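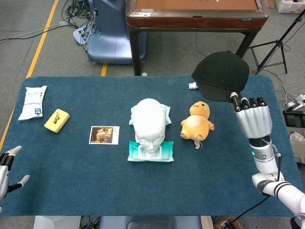
Savia is a two-handed tabletop robot made by Somutar and sold as a kit to teaching labs, small workshops and research groups. It is built for picking up, sorting and handing over everyday things, and it is one of the few kits in its class to come with a full hand on each arm in place of a simple two-finger grip. The current version was released in April, with a software update following on Feb 18, 2021.

History

Somutar began as a repair shop for factory arms in Zosberg. Its first product of its own, the Ciobanu, was a single arm with a fixed base. Owners liked the arm but kept asking for a second one, and many had bolted 2 of them to the same bench. Savia grew out of those homemade setups and kept the Ciobanu's joint layout, so older spare parts still fit.

Design

The hands are the best part of the kit. Each finger bends on its own, and the grip can be set light enough for a soft toy or a crinkly plastic pouch. Smooth, round shapes such as a mannequin head call for both hands at once, a job the arms share remarkably well. Flat items remain the hardest test. A photo lying face up on a mat gives the fingers very little to catch, and the manual suggests sliding it to the edge first.

Software

Savia ships with a library of 922 ready-made grasps, which owners can copy, edit and trade. New ones are taught by moving the arms by hand and saving the path. The library covers bottles, caps, boxes, packets and a wonderful number of odd shapes sent in by users. A stored motion can be slowed down, mirrored from left to right or joined to another without writing any code.

Reception

Almost 2,000 kits had been ordered by the end of the first sales run, and 1,606 had been delivered. Reviewers praised the hands and the clear, friendly manual, and several called the mirroring tool a joy to use. Complaints centered on cable clutter, the long first setup and the price of replacement fingertips.

See also

Ciobanu (robot arm)
Robotic hand
Teaching by demonstration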